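Testus Forum > Manipulation and Learning > Show your results

Handheld demos with no robot in the loop - first real numbers from Akelholm

undus_fan
So excited to finally post this! We've been collecting demonstrations with handheld grippers only, fisheye on the wrist, no teleop at all, and then training one policy on the lot. Last night's run was 160 demos, and the policy got 35 clean picks out of 40 on objects it never saw in training. Big shiny things, small boring things, stuff lying next to a heap of cables. I did not expect that from a dataset this small.

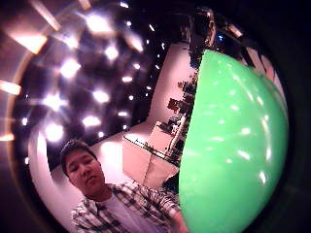

What I love about doing it this way is how fast it goes. You pick the gripper up, do the task, put it down, do it again. I had 2 people who'd never touched the rig before, and they were getting usable demos before lunch.

Gear is two grippers printed from the Owusu files, stock fingers. Pose comes from visual SLAM on the wrist video. Happy to share the training config!

mossback
Congrats, nice result. But 40 trials is a small test and I'd want to see how the misses break down. Five misses on one object is a very different story from five spread around.

undus_fan
Fair! Four of the five were the same kind of thing - rounded, glossy, leaning at an angle. The fingers close a bit early and it slides off. The other one was a tracking dropout.

kettle_logic
So it's a gloss problem. Highlights move when the camera moves, the policy treats them as part of the object, and you get bad depth. We saw it on the Undus arm too. Add demos with different lighting and it mostly goes away.

mossback
Don't agree. Rounded and tilted is a hard grasp even with perfect vision. My money's on finger shape. Try the same objects with matte tape on them, and if the misses stay put it was never the highlights.

undus_fan
Ooh, the tape test is a great idea, doing that next. For anyone wondering what I mean by glossy and leaning, it's stuff like this:

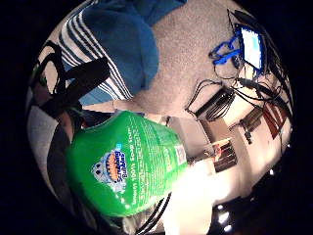

Scrubbing Bubbles bottle seen from the wrist camera, cables and a box behind it

kettle_logic
Yeah, look at the bright strip along the upper right edge. Shift the wrist a little and that strip is somewhere else. I'm sticking with lighting.

plainjane_rl
Jumping in from the SLAM side. Do you throw out demos where tracking drops, or trim them? We used to trim, and it taught the policy to freeze halfway through a reach. Dropping the whole demo fixed it for us.

undus_fan
Trim, at the moment... and now I'm wondering about that one dropout miss. I'll retrain with those demos out and change nothing else. Then the tape test, then the lighting one, so we can tell them apart.

mossback
Please keep the start poses the same for all three. Otherwise we'll be arguing about this until July.

undus_fan
Will do - same start poses, same 40 trials. I'll post the miss table in this thread, including the ugly ones. Config is going up tonight once I've cleaned out my comments!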